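Avley Community Acupuncture and Herb Clinic
Progress report to the Tawfik Fund, second half-year
Dec 25, 2018
Prepared by Efa Wynne, clinic manager

Yes, I saw the date too. The report was due before the new year and the clinic is closed today, so the phone is quiet.

You gave us money to run group acupuncture sessions for people with long-term knee and back pain, on a pay-what-you-can basis, and to get our herb dispensary into a state that would not embarrass us in front of an inspector. The first part has gone well. The second part has gone, and I will get to it.

Since July we have treated 123 people, up from 102 in the first half. Between them they came to 534 sessions. Zdenka Petkov ran the knee group and Rostam Hashemi the back group, and the two of them still disagree about whether the room should be warm or merely not cold. Patients have started bringing their own socks.
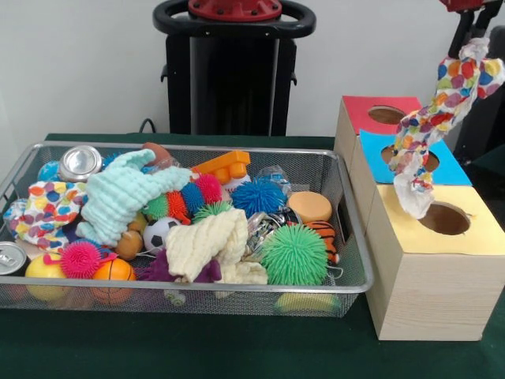
Most people who stayed past the fourth visit told us they were sleeping better. Pain scores are harder to read. Our form asks for a number from zero to ten, and a fair share of patients write things like "better than Thanksgiving." Parvaneh Hosseinzadeh has redesigned the form with boxes to circle. Several people have circled between the boxes.

We did not see the drop in painkiller use that I so confidently forecast in the application. Some people cut back, some didn't, and a few had never told us what they were taking in the first place. We now ask at intake and again at visit six, and anyone on blood thinners gets a call to their doctor before any herbs leave the building. That rule has made us slower and I am not going to apologize for it.

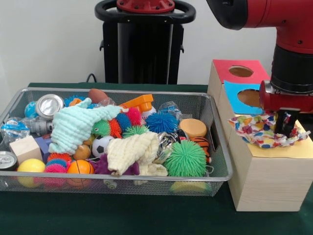

On to the dispensary. The old paper ledger was retired in September and stock is now kept in Fondeo, which Kamran Abbasi set up over two long weekends. It works nicely for anything sold by the bottle. Loose herbs are another matter, because Fondeo would like every item to be a whole number and licorice root has never agreed to this. Kamran's workaround is to log everything in grams. We then had a week in which we seemed to own an alarming amount of ginger.

Phones: the switch to Onetel cost less than budgeted. The hold music is a flute. We have had comments.
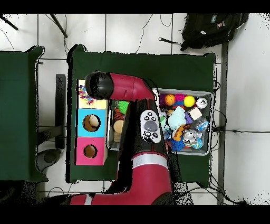

Will the dispensary be finished by the end of the grant?
The labeling and stock records will be done in January. The locked cabinet will come later, as the first one delivered was too wide for the door, and the supplier is being philosophical about the refund.

We are under budget on supplies and over on laundry. I had costed one sheet per patient and forgotten about pillowcases. I would like to move the Onetel savings across to cover it, if you have no objection.

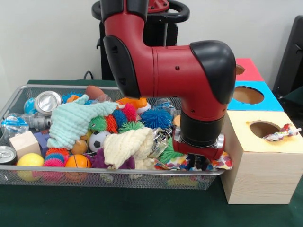
PLANS FOR THE NEXT PERIOD

Add an evening knee group. The waiting list is mostly people who work days, and the daytime slots are no use to them.

Send Rostam on the moxibustion safety refresher, and have the smoke alarm in the back room looked at before he returns full of enthusiasm.

Try the new pain form for a full quarter before anyone redesigns it again. Parvaneh has agreed to this in writing.

Receipts and the attendance sheets will follow by mail.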